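Stimer 2.6 is out, and the thin stuff finally works (mostly)

6 July 2022

I've been waiting on this one for a while, so forgive me if I run on a bit. The Stimer folks put out version 2.6 of their perception and grasp planning package overnight, and the big item in the release notes is what they call thin-object mode. Chains, strings, wire hoops, earring backs, all the little shiny things that have made my life miserable since I started doing tabletop sorting.

If you don't follow Stimer, the short version is that it sits between your cameras and your arm controller. It takes in images, decides what is an object and what is background, and hands a ranked list of grasps to whatever you use for motion planning. I run it with Vistden on the control side, and plenty of people pair it with Grerkach, which has a nicer simulator but eats memory like crazy.

Up to now Stimer has been great with mugs and blocks and pretty bad with anything you could lose down a drain. The old version wanted a solid blob. Give it a necklace and it would either report several tiny objects or, my favorite, decide the whole pile was a shadow and skip it. I filed a bug on that back when I was on 2.4, and I see it's now closed. Hooray!

The new mode does a couple of things differently. It stops trusting depth so much. Polished metal throws depth readings all over the place, so for anything flagged as thin, the planner now leans on color and edges first and only uses depth to guess how far down the supporting surface is. It also keeps a strand together as one thing, even where it crosses over itself. You get back a single object with a bunch of possible pinch points along its length, and each one has a score for how likely the rest is to come along without snagging. I love that score. I have wanted that score for so long.

The other piece is the training side. Stimer can now take demonstrations recorded with hand-held grippers, two at a time, and line up both streams before it learns anything from them. In 2.4 you could load two, but the clocks drifted and you'd find the left hand reaching for something the right hand had supposedly dropped already. I wrote a pretty ugly script to fix that. I'm deleting it tonight.

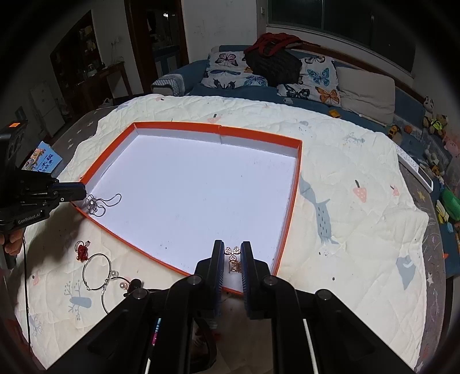 Jewelry is what I tested on first, naturally. I had 13 recorded episodes of tray sorting sitting on my drive from June, all of them failures in the old version one way or another, and I fed the whole batch through 2.6 without changing a setting. It segmented the chains as single strands in 11 of them. The other 2 were both cases where the pendant had slid under a loop, and I can't be too mad about those, I had to squint at them myself.

Earrings were more of a mixed bag. Anything with glitter on it still confuses the edge finder, which sees a hundred little edges where you and I see one heart or one star. There's a smoothing setting buried in the config (look for thin_smooth, it's off by default) and turning it up helped a lot. Turn it up too far, though, and small studs vanish completely. I settled on 6 and left it there.

Now the grumbles, because there are a few. The patterned-background problem is still with us. If your work surface has printed shapes on it, Stimer will sometimes offer you a grasp on the print. I've had it try to pick up a flower off a tablecloth with total confidence. The notes say this is better than before and I believe them, but I'd still keep a plain tray or mat under small parts if you're going to let an arm act on the output.

It's slower, too. Thin-object mode roughly doubled the time per image on my desktop, and if you have an older graphics card you'll feel it. You can limit the mode to one region of the image, so my advice is to draw a box over the tray and let the old pipeline handle everything else. That got me most of my speed back.

Oh, and the upgrade changed the name of the calibration folder without saying so anywhere I could find. If Stimer starts up and claims your cameras have never been calibrated, don't panic and don't redo it like I did! Just copy the old folder over under the new name and restart.

On compatibility, Vistden users are fine as long as you pull the latest connector. Grerkach support is listed as "coming," and a post on their forum says the pinch scores don't pass through yet, so you'd get the grasps with no ranking. I'd hold off if that's your setup. The group over at the Stevens lab has put up a patch that supposedly bridges the gap, but I haven't tried it and it's marked as experimental.

The download is in the usual spot and the license hasn't changed. I'm planning to run the new dual-gripper import on a bigger pile of episodes next, bracelets mostly, and I'll post the config file once I've cleaned out my comments. If you get string with beads on it to segment properly, please drop me a note with your settings - mine keeps coming back as a row of separate dots.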